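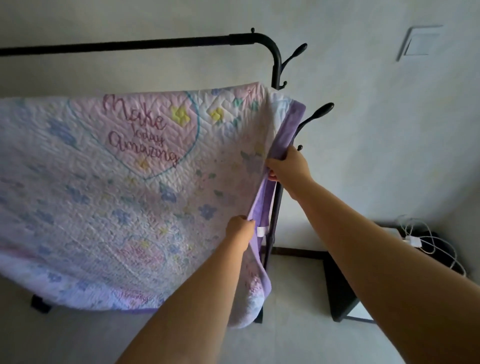

Die Flächenhelligkeitsfluktuation (englisch surface brightness fluctuation, kurz SBF) ist ein sekundäres Verfahren der extragalaktischen Entfernungsbestimmung. Es nutzt die statistische Streuung der Helligkeit zwischen benachbarten Bildelementen einer Galaxienaufnahme, in der die einzelnen Sterne nicht aufgelöst sind. Angewendet wird es vor allem auf elliptische und linsenförmige Galaxien mit alter, staubarmer Sternpopulation.

Grundlagen

Die mittlere Flächenhelligkeit einer Galaxie ist im euklidischen Fall von der Entfernung unabhängig. Mit wachsender Entfernung nimmt der Strahlungsstrom des einzelnen Sterns quadratisch ab, zugleich steigt die Zahl der Sterne pro Bildelement im selben Verhältnis. Die Zahl der Sterne je Bildelement unterliegt jedoch einer Poisson-Statistik. Die relative Streuung der Helligkeit ist daher umgekehrt proportional zur Entfernung: Eine nahe Galaxie wirkt körnig, eine ferne bei sonst gleichen Eigenschaften glatt.

Messgröße ist das Verhältnis der Varianz zum mittleren Strahlungsstrom. Es entspricht dem mit der Leuchtkraft gewichteten mittleren Strahlungsstrom der Sterne und wird als Fluktuationshelligkeit m̄ angegeben. In alten Populationen dominieren Rote Riesen diesen Wert. Aus m̄ und der absoluten Fluktuationshelligkeit M̄ folgt der Entfernungsmodul m̄ - M̄.

Auswertung

Zunächst wird ein glattes Modell der Galaxie, meist aus elliptischen Isophoten, vom Bild abgezogen. Vordergrundsterne, Kugelsternhaufen, Hintergrundgalaxien und Staubstrukturen werden maskiert. Vom Restbild wird das Leistungsspektrum berechnet. Der Anteil der Fluktuationen folgt darin dem Leistungsspektrum der Punktspreizfunktion, während das Photonen- und Ausleserauschen einen konstanten Sockel bildet. Beide Anteile lassen sich durch Anpassung trennen. Nicht erfasste Kugelsternhaufen liefern einen Restbeitrag, der aus deren Leuchtkraftfunktion abgeschätzt und abgezogen wird. 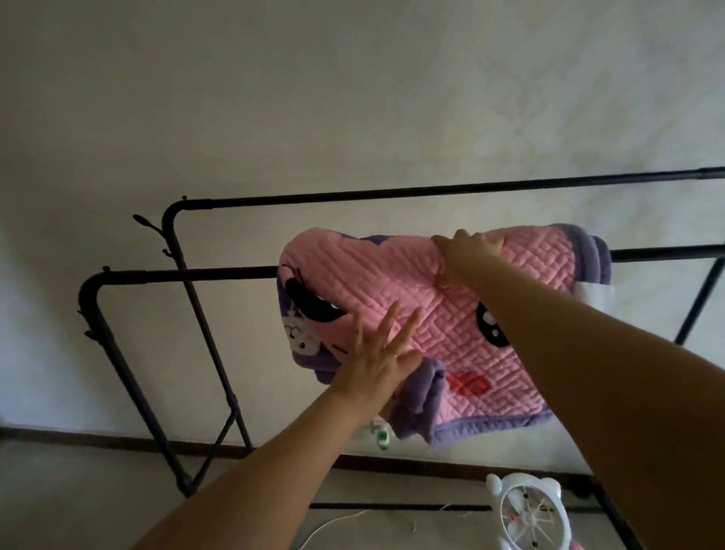

Kalibrierung und Fehlerquellen

M̄ hängt von Alter und Metallizität der Population ab. Als Korrekturgröße dient in der Regel ein integrierter Farbindex, etwa V - I. Der Nullpunkt wird über Cepheiden oder über die Spitze des Roten-Riesen-Asts festgelegt. Im nahen Infrarot sind die Fluktuationen stärker und die Extinktion ist geringer, dafür wirken sich Unterschiede der Population stärker aus. Bei Spiralgalaxien ist das Verfahren meist auf den Bulge beschränkt.

Die Deltbridge-Durchmusterung erfasste 40 Galaxien, von denen 14 wegen ausgedehnter Staubbänder verworfen wurden. Padilla und Trình werteten die verbliebenen Aufnahmen mit dem Programmpaket Jimden neu aus. Größter Einzelposten im Fehlerhaushalt war die Farbkorrektur - nicht die Bestimmung der Punktspreizfunktion, wie zuvor angenommen.

Siehe auch: Entfernungsmodul, Tully-Fisher-Beziehung, Fundamentalebene

Kommentare (3)

Dromivley schrieb am 21. April 2022:
Im Abschnitt Auswertung fehlt, dass die kleinsten Wellenzahlen bei der Anpassung ausgelassen werden. Dort schlägt die Modellsubtraktion durch.

Lương:
Gilt die Kalibrierung mit V - I auch für Zwerggalaxien? Bei sehr blauen Objekten bekomme ich unplausible Werte.

Virgilio Padilla:
@Lương Nur eingeschränkt. Am blauen Ende streut die Relation deutlich stärker, eine Extrapolation würde ich vermeiden. Der Hinweis zu den Wellenzahlen stimmt und sollte ergänzt werden.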